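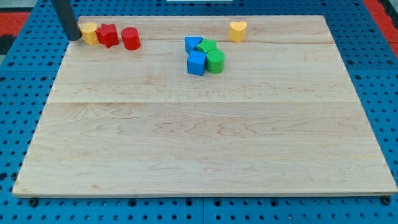 Home | Programs | Reports | Grants | Contact

Last updated: September 18, 2025

Girkby Small Workshops Program
Interim progress report to the Drolard Fund
Prepared by Arif Mondal, program manager

1. Period covered

The report covers work from the start of April to the end of the second quarter of the grant. Spending and output are reported against the schedule in the revised grant agreement.

2. Status of work packages

Work package 1 (timber drying and storage) is complete. The drying shed at Girkby has been in use since the second week of April. Hardwood stock is now brought to a moisture content of 9 percent before release to the workshops. Stock that reads higher at the door is restacked and tested again after seven days. The dehumidifier controls were replaced once under warranty, with no charge to the grant.

Work package 2 (panel gluing) is on schedule. The target for the period was 300 edge-glued panels passed at inspection. The workshops reached that number two weeks before the end of the period. Most rejects came from open joints at the panel ends. The cause was traced to uneven clamp pressure on the older bench at the Workneh site. Two of its screws were worn and have been replaced. Rejects at that site have since fallen to the level seen at Girkby.

Work package 3 (training) is behind schedule. The plan called for 904 trainee hours by the end of the period. The spring intake started four weeks late while the insurance certificate was being reissued, and the hours lost have not been made up. Attendance after the late start was steady. A second evening session has been added at Workneh, and we expect to close the gap by the end of the next quarter without extra cost.

Work package 4 (stock records) has started. The Flokance inventory system was installed at both sites. Board lengths, species and drying dates are now entered at delivery. Paper tickets are still used on the shop floor and will be kept until the label printer at Workneh is working reliably - it drops its network connection several times a week. The supplier has been asked for a replacement unit.

3. Spending

Total spending is within the approved budget. The clamp repairs were charged to maintenance. Timber costs were above plan in the first month and below plan after that, and the line is expected to finish level. Training costs are underspent by the amount tied to the late intake. We ask that this balance be carried into the next quarter under the same heading.

4. Risks

Maple supply remains the main risk. The regular mill has moved to a 104-day lead time on its wider boards. A second mill has quoted on narrower stock, which would add one glue line to each panel. A trial batch is being tested for flatness before any order is placed.

The shed roof at Girkby needs new flashing on the north side before winter. Two quotes have been received and a third is due.

5. Next period

- Finish the trial batch and choose a mill
- Complete the outstanding trainee hours
- End the use of paper tickets at Girkby
- Repair the shed roof

Inspection sheets and the purchase ledger are available on request. The next report will follow the same format, with reject figures shown separately for each site as the Fund requested in its last letter.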